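Paniers rouges de magasin : vous en feriez quoi chez vous ?

Forum Rangement et petits espaces > Récup et achats

mirabelle_80
Bonsoir. Je vois passer partout l'idée de prendre des paniers de supermarché en plastique pour ranger la buanderie ou le bas d'un placard. Un revendeur, Fostora, en propose par lots et je me tâte. Mes bacs Flenska ont tous fendu au coin en deux hivers, alors je me méfie des miracles. Le modèle que j'ai en tête, vide, tenu de biais :

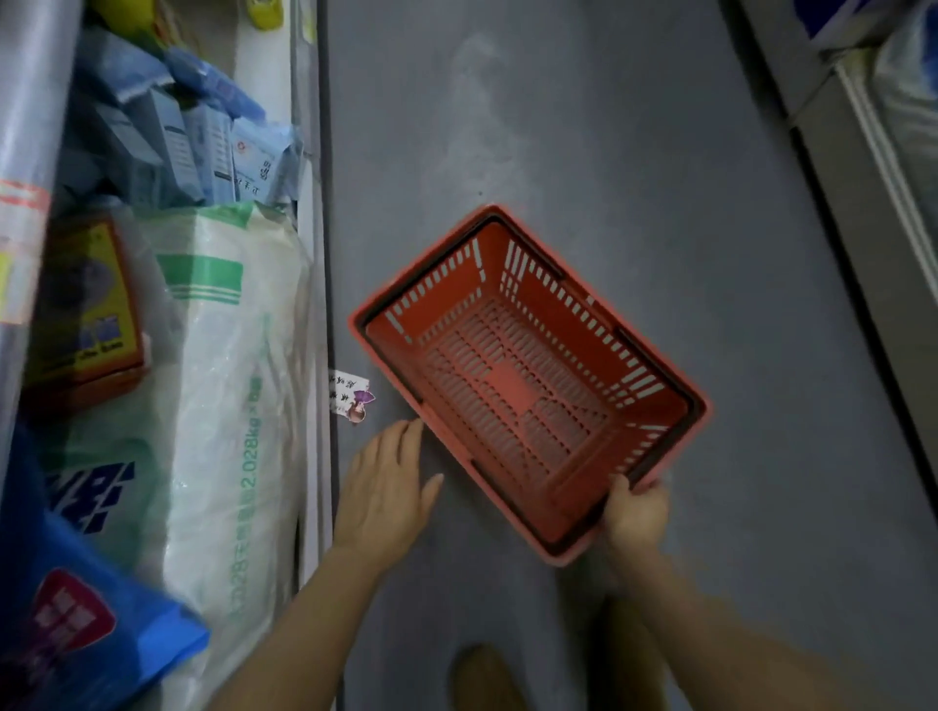 Dernière modification par mirabelle_80 en octobre, 23 h 02

Le fond est ajouré, avec juste un rectangle plein au milieu. Pour des pommes de terre je veux bien, pour des pinces à linge ou des piles j'ai un gros doute.

grenier.sec
Le doute est permis. Un panier de courses, c'est fait pour être porté dix minutes puis empilé. Chez toi il va rester plein pendant des mois. Et avec des trous partout, la poussière entre comme elle veut.

Loutre23
Pas d'accord avec grenier.sec. J'en ai dans ma cave depuis l'époque de Trevaskis, pleins de bocaux, aucun n'a bougé. Les trous laissent passer l'air et un coup de jet suffit pour le lavage. Par contre mesure tes étagères avant !!

grenier.sec
Des bocaux de quel poids ? « Aucun n'a bougé », ça ne m'apprend pas grand-chose.

Loutre23
Je ne pèse pas mes cornichons, désolé.

pastel-et-tournevis
La vraie question, c'est les poignées. Sur ce genre de panier elles se rabattent sur le rebord, donc on peut empiler, mais à vide seulement. Pleins, ils s'emboîtent et écrasent ce qu'il y a dessous. Regarde ce que ça prend comme place sur une tablette : 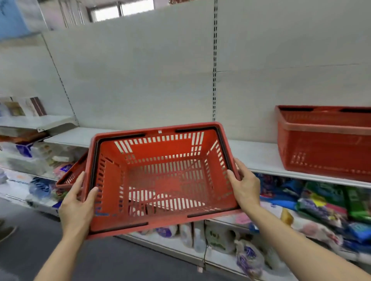 Poignées noires rabattues ; un autre panier est posé sur l'étagère, à droite.

mirabelle_80
Ah oui, vu de côté c'est plus encombrant que je croyais. Mon placard fait 675 mm de large, donc deux côte à côte, j'ai peur que ça coince.

grenier.sec
Ça coincera. Les cotes des annonces sont souvent prises au fond et le rebord dépasse. J'ai renvoyé un lot à Zarnbridge pour ça, avec le port à ma charge.

Loutre23
Tu les mets dans l'autre sens et puis voilà. Ou un seul panier, avec du carton au fond pour les petites choses.

pastel-et-tournevis
Du carton dans une buanderie, bof. Ça gondole. Un reste de toile cirée, plutôt.

mirabelle_80
Bon. J'en prends un seul pour essayer, pas le lot. S'il fend comme les Flenska je reviens râler ici.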